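Search this site
Type and press Enter

Learning to write letters again

When I moved to Tillman I had one suitcase of clothes and one box of letters. The letters were from my grandmother. She wrote to me every second week while I was at university, always in blue ink, always on both sides of the paper, so that in some places the words of page two came through and mixed with the words of page one. I could read them only if I held the sheet over something dark.

For many years I didn't answer anybody on paper. I had the telephone, then the email, then the small messages that we all send now. Last winter I opened the box because I was looking for my school certificate, and I read for the whole evening on the floor. The certificate was not there. The next morning I went to the stationery shop on Buncombe Street and I asked for writing paper. The young man showed me printer paper. I said no, for letters, and he had to go to the back room and ask his mother.

So since December I write letters. I want to put down what I have learned, mostly for myself, and also for the two or three people who asked me how one starts.

The first difficulty was my hand. I mean this in the physical sense. After half a page my fingers hurt and the letters became flat, like grass after someone has walked on it. In my first language we were taught to write with a strong slope to the right, and our teacher walked behind us with a ruler and corrected the angle of the notebook. In English I write more upright, I don't know why. When I am tired the two ways begin to fight, and the reader gets a page where the lines start in one country and finish in the other.

I tried three pens. The fountain pen was a gift and I wanted to love it, but I hold my hand too low and I pulled my sleeve through every line. The gel pen was too fast for me. Now I use a simple ballpoint with a thick body, and I press too hard, and the back of the paper feels like a bread crust. I like this. My grandmother's letters feel the same if you pass your thumb over them.

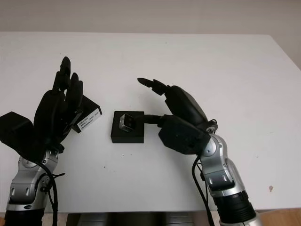
Rafferty Boateng wrote to me after my last post that I worry too much about the pen and not enough about the first sentence. "You spend your whole first paragraph apologizing that you didn't write sooner," the message said. "Cut it. I already forgave you when I saw the stamp." I read this two times and then I went to my drafts, and it was true for all of them. Every letter began with the same excuse. I was busy, the weather was bad, I had a cold, I lost your address and found it in a coat.

My grandmother never did this. I checked. Her letters begin with whatever was in front of her when she sat down. "The cat is on the stove again." "They are painting the staircase and I have to go out through the cellar." One of them begins with the word "No," and I have never found out what she was answering, as my own letter before it is lost. Now I try to do it her way. I sit down and I write the first thing from the day, even if it is small. My last letter to my cousin begins with the price of pears.

The second difficulty is that a letter has no delete key. In English this is a serious problem for a person like me. I still make mistakes with "in" and "on," and with "the" I will make mistakes until I die. At the beginning I wrote every letter first on the computer, corrected it, and copied it by hand. The result was very clean and it sounded like a letter from a bank. My friend in Farumlow asked me if I was angry with her.

After this I stopped with the copying. If I make a mistake I put one line through it and continue. Sometimes the crossed-out word is interesting too. In one letter I wrote "I miss the sea" and crossed out "sea" and wrote "noise of it," and my friend answered only to that line, with a page and a half about the harbor where she grew up.

About length. I believed that a real letter must be long, and this belief kept me from the table for weeks. One evening I counted the words in one of the letters from the box. It had 662, and I remembered it as enormous. Others are much shorter. I think 600 words is already a good visit, and for a person who is ill or has small children even a single side is enough.

About the post office. The one near my apartment closed, and now there is a counter at the rear of the pharmacy, open until four. The woman there weighs every envelope, also when I tell her it is one sheet. I was impatient with her in the beginning. Then one letter came back to me from Drultik because the postage was too little. It had three stamps from different offices on it and a footprint, and since then I let her weigh.

I have not decided what to do with the answers. For now they are in the same box as my grandmother's, in front, with a piece of cardboard between. The box is nearly full. My cousin says I should scan all of it, and perhaps she is right, the old paper is becoming brown at the folds and in one place a word has already fallen out. But when I imagine to sit and scan, I become sleepy, and when I imagine to write to somebody I go and look for the pen.

There is one letter I still owe. It is to my old teacher, the one with the ruler. She must be very old now, and I have the address of her daughter only. I have started it four times. The fifth time I began with the rain on the kitchen window, and I got as far as the bottom of the page. Tomorrow I will turn it over and do the other side.

This site uses cookies to remember your settings. Accept | Read more

Contact | All texts copyright of the author | Back to top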